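The Long Form
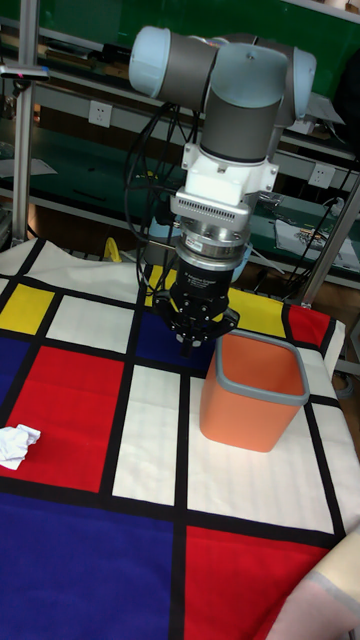
The form from Varma was 12 pages, and question 40 asked what my daughter could not do. I wrote that she could not button a coat. Then I crossed it out, as she had managed it twice in August — slowly, with her tongue between her teeth.

I called the help line and was 263rd in the queue. She sat on the stairs and listened to the music with me.

"What are you asking them?" she said.

"If twice counts."

She thought about it. "Was it the blue coat?"

It was the blue coat.

"The blue one's hard," she said, and went up to find it.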